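Wrinkly peppers – bin, roast or eat as normal?
Kitchen & Cooking > Fruit and Veg

marrowfat_jo

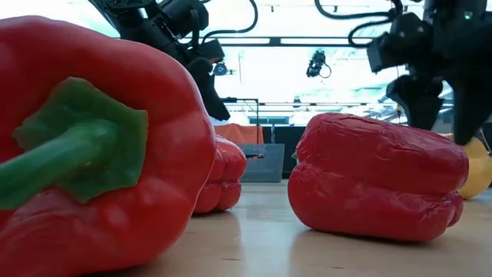

I'm trying to get better about using things up before they go over, and peppers are my worst offender. I buy too many when they're reduced (the market stall by the Rivas does a bag for next to nothing at closing time), use one in a chilli and then forget the rest. My mum would have binned anything that wasn't tight as a drum. The shiny one at the front is no bother, that's getting sliced for lunches, but the one on the right with creases across the top is what I'm asking about, and I've got a yellow one to use as well. No soft patches on it that I can find and it smells fine, it's just gone a bit leathery. Would you still eat it raw? I've got people round tomorrow and I was going to do a big salad.

tins_and_jars
Eat it! Wrinkled only means it's lost some water. What you're looking for is slime, black spots or fuzz round the stalk, and always cut it open and have a look at the seeds – if they've gone brown and furry, out it goes. I wouldn't put it in a salad though, the skin goes chewy.

Baltasar Aguirre
Roast it. A slightly tired pepper roasts better than a fresh one in my opinion, because there's less water to get rid of and the flavour is stronger. Whole, on a tray, very hot oven, turn it when the top goes black. Then into a bowl with a plate over it until you can handle it, and the skin slides off. Olive oil, a bit of garlic, salt. Do NOT rinse it under the tap, you wash everything good down the sink.

pudding_lane
Sorry Baltasar but I've tried the "old ones roast better" thing and I don't buy it. The skin on a wrinkly one folds in on itself and you end up picking black bits out of the creases for ages. I'd roast the smooth one and put the wrinkly one in a sauce, chopped small. Twenty minutes with onions and you'd never know.

Baltasar Aguirre
You aren't leaving it under the plate long enough. Mine peel fine, creases and all.

pudding_lane
I left it 11 minutes last time! I had a timer on!

Baltasar Aguirre
Try half an hour and go and do something else.

tins_and_jars
You can put a limp one in a bowl of cold water in the fridge and it does perk up a bit. I wouldn't say it goes back to new but it's crisp enough for dipping in houmous. Cut it in strips first, it works much better than doing it whole.

marrowfat_jo
Ooh I didn't know that about the water. I'm tempted to roast the lot now and put them on the salad warm, then everybody's happy. Does yellow take the same time as red?

old_spadge
Same time, but yellow seems to catch quicker in my oven so I keep an eye on it. Where do you store them? I had mine in the fruit bowl next to the bananas all through August and they were going over in days. Now they live in the salad drawer, loose, with a sheet of kitchen roll underneath. Don't wash them till you need them.

marrowfat_jo
Er, fruit bowl. Next to the bananas.

old_spadge
There you go then.

kettle_on_carol
I freeze mine. Deseed, slice, flat on a tray, then bag them up when they're solid. They come out floppy so it's only for cooking, but I've always got some in for fajitas. I've got one of those Olteo tubs with the clip lid, and I'd say 90 per cent of what's in my freezer is peppers I meant to eat fresh.

pudding_lane
Carol do you find they go watery? Mine always do in a stir fry.

kettle_on_carol
Straight in the hot pan from frozen, don't thaw them, and not too many at once. Bit of spitting, so stand back.

marrowfat_jo
Right, cut it open and the inside is spotless – seeds nice and pale. It's going in the oven with the yellow one, and I've kept the shiny one back for lunches. Bowl and plate standing by, Baltasar, and I'm giving it the full half hour. Will report back on the peeling.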